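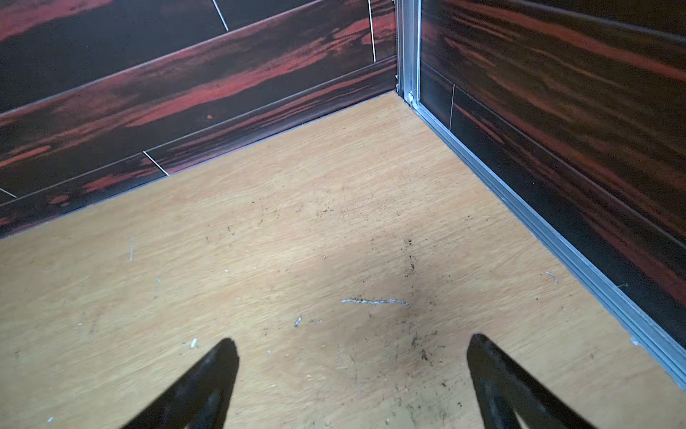
Wrist camera, gripper open, facing the corner trim. Light board with the dark paneling behind it.

July, started 9:40

Zaravach, fruit bagging, remote-control demos. Two arms, leader handles on the desk side, followers at the board. Target for the task is 300 good demos. We stood at 97 when I sat down.

Task as it is written on the sheet now: one arm steadies the paper bag, the other picks up the fruit and puts it in. Fruit is apple, lemon, orange. The order is free. I had been doing the apple first every time out of habit, so for this session I wrote the order on a card before each take and stuck to it.

Powered up both followers and homed them. The right leader handle had a small offset in the wrist roll after homing, so with the handle level the gripper sat slightly turned. Re-homed, same thing. Ended up loosening the handle clamp, setting it against the block and tightening it again. Fine after that. Should be on the startup sheet and it isn't yet.

Drorum control software is still on the old build. I did not update it before recording. If somebody wants to move to the new one, please do it between tasks, and write down which takes came before.

First few takes were warm-up and I deleted them. I always squeeze the handle too hard at the start and the gripper closes in a jump. The policy we trained from the previous batch does the same jump, and I think that came from me. Slower closing from now on, and a short pause with the fingers around the fruit before lifting. 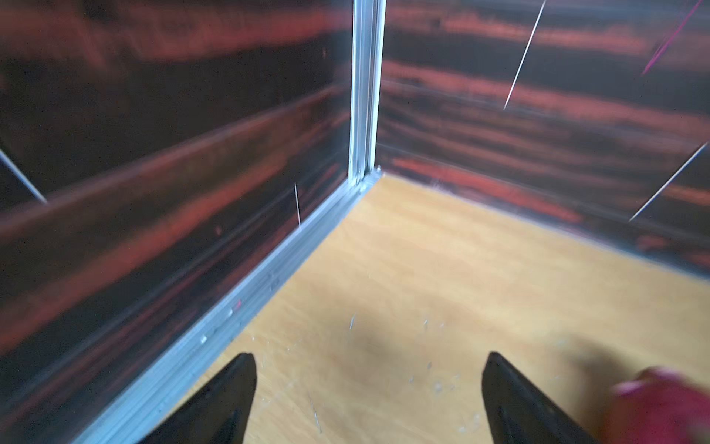
Start pose. We agreed to vary it and I had been doing that poorly – the arms always started over the middle of the board, looking at more or less the same thing. Now each take starts from a different place, including well over toward the corner, with no fruit between the fingers. The arm then has to come back and find the work. These takes run longer. The longest I kept was 485 frames, and I left it in because the motion was clean all the way, only long.

Two things about moving near the corner with the leader:

The wrist limit comes up sooner than you expect on the left side. When you hit it the follower stops and the handle keeps going, and then it catches up all at once when you come back. Throw those takes out, even when the task gets finished. The saved action and the real arm position don't agree for that stretch.

Watch the fingertips near the metal trim. The Bultberg fingers are stiff and there is no force feedback on the handle, so you get no warning on contact. I kept the tips high on the approach and came down only over the board.

I did not clean the board. There are white flecks and scuffs on it and some dark dirt, and they show up clearly in the wrist view. We went back and forth on that last month. My opinion is still that we leave it and wipe it down halfway through the set, so the policy sees both. If it's spotless for all 300 we will have trouble the first time someone drops crumbs on it.

Break at 11:15, handles were getting slippery.

The bag is the hard part. The Timmermans paper ones crumple after a few takes and the mouth closes up. With a new bag the holding arm can pinch one side and the opening stays. With a worn one the pinch pulls both sides together and the other arm pushes the fruit against the paper. I recorded with both kinds and tagged them "new bag" and "worn bag" in the notes field. Please use the same tags. 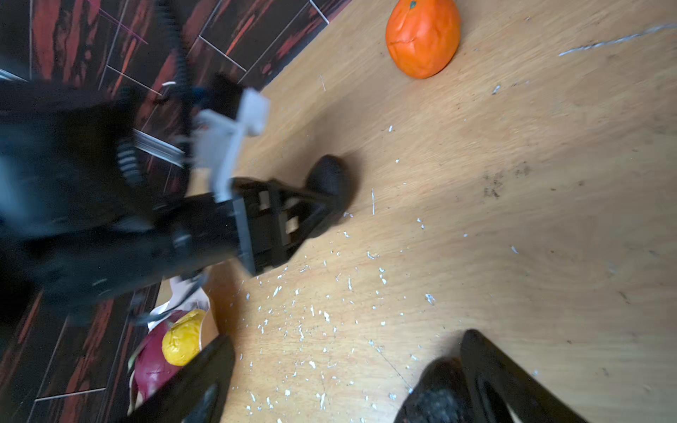 Orange is the slowest of the fruits to pick. If it gets touched on one side before both fingers are around it, it rolls. What worked best was to come down with the gripper wide open, center it by eye in the wrist view, and close only when both fingers were low enough. From the desk you can't judge this well, the other arm is often in the way. Use the wrist feed for the last bit.

Lemon is easy lying across the fingers and bad lying along them. Turn the wrist, don't nudge the lemon.

With both arms over the board at once there is the question of who waits. I settled on this: the holding arm gets to the bag and stops moving, then the picking arm goes. In some earlier takes both move together and the picking camera has the other arm blurred across half the view. Those are still valid demos, but for a while I'd like them to be the minority.

Failed grasps: if I missed once and recovered calmly, I kept the take and tagged it "retry". If I missed and started hunting around, deleted.

To do
– add handle clamp check to startup sheet
– more new bags, the stack is low
– replay a handful of today's takes on the followers before training on them
– look at the worn finger pad, swap if it slips
– decide on the wipe-down point

Shut down at 12:50. Arms parked, leaders unplugged, data copied to the shared drive under the Zaravach folder. Fruit is in the fridge, second shelf.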